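Jenham Kitchen Storage Gallery: Leaf Vegetables in Zip Bags

The page covers leaf storage in reusable zip-top bags, as practised in the Jenham shared kitchen. Bags are the Vuvon two-litre pattern, bought in a carton of 1,000 and issued from the dry store. Earlier galleries dealt with root vegetables and with cut herbs. Captions give handling notes only; weights and shelf dates are in the kitchen log.

Leaves are separated from the core, rinsed, spun and laid on towelling for 10 minutes before bagging. Outer leaves go in singly. Hearts are halved and kept in the tubs, as they crush when a bag is stacked. Labels go on before filling — the adhesive does not take on a cold bag. 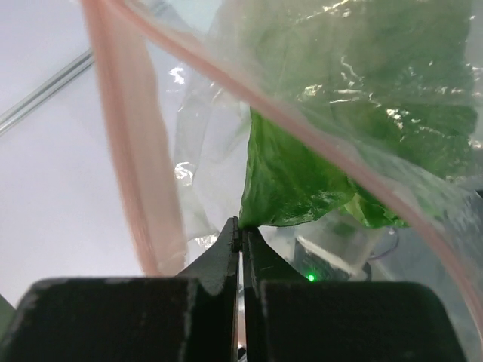

Large green lettuce leaf in a clear zip-top bag, pinkish-red seal strip. A fold of the plastic is pinched between the fingertips of the gripper.

Nikolaidis commented under the herb gallery that a bag pressed completely flat bruises the ribs, and that leaving a little air in with the leaf gave a better colour at the end of the week. Two other readers reported the same with cos. The Jenham practice is now to press out air to about half volume, then run the seal from one end to the other in a single pass.

Seal checks are done by hand. Closed bags are laid on the bench and pressed lightly with the palm; a bag that gives up air is opened, the track wiped and the seal run again. Grit in the track is the usual fault. A track that fails 2 checks is cut off and the bag goes to the scrap bin.

Filled bags stand upright in the Giranard crisper drawers, seal uppermost, leaf ribs vertical. Nothing is stacked on top. Spinach and rocket follow on the next page, with the drawer layout.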